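Ulosau Neighborhood Association
Minutes of the General Meeting
Held 2024-04-08, Zamani Street Hall

In the chair: Pejman Nikzad
Minutes taken by the secretary
A quorum was present. The meeting opened at 7:05 p.m.

1. Agenda and previous minutes

The agenda was accepted with one change. The item on street trees was moved ahead of the item on the summer market so that members with an early start could take part in the vote.

The minutes of the previous meeting were read. One correction: the drain reported as blocked is at the lower end of Gever Lane, by the bus shelter, and not at the upper end. With that change the minutes were approved.

2. Matters arising

Blocked drain, Gever Lane. The city cleared the grate but water still stands at the curb after rain. The secretary will file a second request and ask for the pipe itself to be checked.

Bench at the playground. The replacement slats have been delivered. The old bolts are rusted in and will have to be cut. Work is put off until someone with the right tool is free.

Keys to the hall. Two sets are still out. Anyone holding a key who is no longer on the booking list is asked to drop it in the mail slot.

3. Chair's report

The chair met with the owner of the Nillent building regarding the empty lot behind it. The owner is willing to let the association use the strip along the fence for planting, on a year-to-year basis, with nothing in writing beyond a letter. A member asked what would happen to raised beds if the lot were sold. The chair said the letter should state that the association may remove anything it has put in. Several members felt that trees should not be planted there under those terms. Agreed that the strip be used for beds and pots only.

The chair also reported that the Number 2 bus will be rerouted for sewer work beginning in May. The temporary stop will be in front of the hall. Members asked for a trash can at the stop while it is in use. The chair will ask the transit office.

4. Finances

The written report was handed out. The account is in order and all bills received have been paid. The hall insurance has gone up and the new rate starts with the next payment.

A member asked if the hall rental fee should go up to match. After discussion it was left at $50 per evening for residents. The fee for outside groups was not settled and will come back at the next meeting with a list of what other halls in the area charge.

Moved and seconded that the report be accepted. Carried.

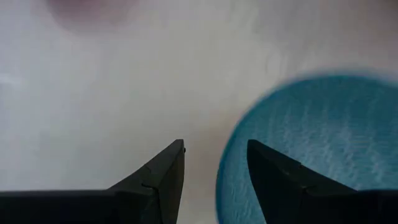
Black gripper fingers against a pale surface.

5. Street trees

The city has offered new trees for the south side of Zamani Street under its shared-cost plan. The association's share would be $400, payable before planting. The city picks the planting spots and does the digging. Residents are expected to water for the first two summers.

Discussion was long. Points raised:

Residents at the corner are worried about roots getting into the old clay sewer lines. The chair read from the city's letter, which says that small-rooted kinds will be used wherever lines run close to the curb. The residents asked to see the list of kinds before the vote. The letter does not include one.

The trees planted on Gever Lane did poorly. Most of those present put this down to a dry summer and no watering plan. One member said the soil was packed hard by the paving crew and had never been loosened.

Parking. No spaces would be lost, according to the letter. A member pointed out that car doors on the curb side would open into the planting squares. It was suggested that the squares be covered with flat stone set level with the sidewalk. The chair will ask if the city allows it.

Leaves. The street sweeper does not reach the south side when cars are parked there, and the drain on Gever Lane is already a problem.

Motion: That the association accept the city's offer and pay its share, provided that the list of tree kinds is received and sent to all households on the south side before payment is made. Seconded. Carried, with the corner residents asking that their vote against be noted.

A watering list was started and passed around. It will stay on the notice board in the hall entry.

6. Summer market

The market will again be held on the hall lawn and the closed end of Gever Lane. The street closing permit has been applied for. No reply yet.

Table fee. It was proposed that households pay nothing and that sellers from outside pay a flat fee. Agreed in principle. The amount will be set once the permit cost is known.

Food. Anyone selling hot food needs a county permit of their own. The association will not apply for them. Baked goods made at home may be sold if labeled with what is in them.

Music. Last year's complaint was about the speaker facing the houses. It will face the lawn this time and be shut off at 8 p.m.

Flyers. 500 flyers will be printed, the same as last year. The draft was shown. Members asked for larger type and for the rain date to be put on the front. The word "annual" is spelled wrong in the second line.

7. Hall maintenance

The back door sticks. It has been planed once already and the frame seems to be out of square. A carpenter will be asked for a price.

The kitchen faucet drips and the washer is to be replaced. The cold tap under the sink also needs a new handle, as the present one comes off in the hand.

Lights in the entry were left on overnight on several occasions. A timer switch was suggested. Agreed, provided it can be bought and fitted out of the petty cash.

Storage closet. Groups that use the hall are reminded that chairs go in first and tables after. Boxes with no name on them will be moved to the basement at the end of May.

8. Other business

A member asked if minutes could be sent by e-mail. They can. Those who want a paper copy should tell the secretary.

A gray cat has been seen often behind the Nillent building and may be a stray. Anyone who knows where it belongs should call the chair.

There was a question about the speed of delivery vans on Gever Lane. Held over for lack of time.

9. Next meeting

To be held in May at the hall. The date will be posted on the notice board. Items for the agenda should reach the secretary one week ahead.

The meeting closed at 8:50 p.m.

Action list

Second request on Gever Lane drain: secretary
Letter from owner of the lot: chair
Trash can at temporary bus stop: chair
List of tree kinds, question on flat stone: chair
Comparison of hall fees: secretary
Corrected flyer to printer: secretary
Price for back door: open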